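Crayon sorting

Crayon sorting is a quiet tabletop pastime, and a useful bit of housekeeping besides, in which loose crayons are gathered up and put into baskets by color. It asks for very little – a clear table, a few small plastic baskets and a patient hour or so – and it suits small children and their grandparents equally well.

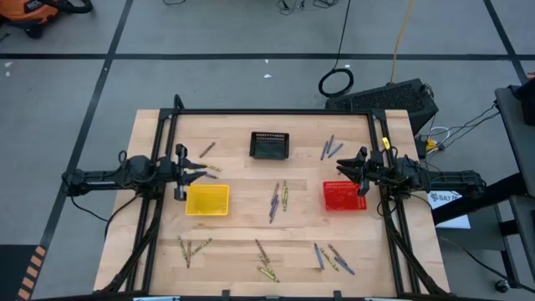
Souad Kamel holds that the in-between shades should be settled before anyone starts, as a blue-gray will pass for a blue in one household and a gray in the next. In Tilterton, where a sorting table is set out at the library each July, the custom is to begin with the yellows and greens and leave broken pieces until last, to be peeled and kept for melting.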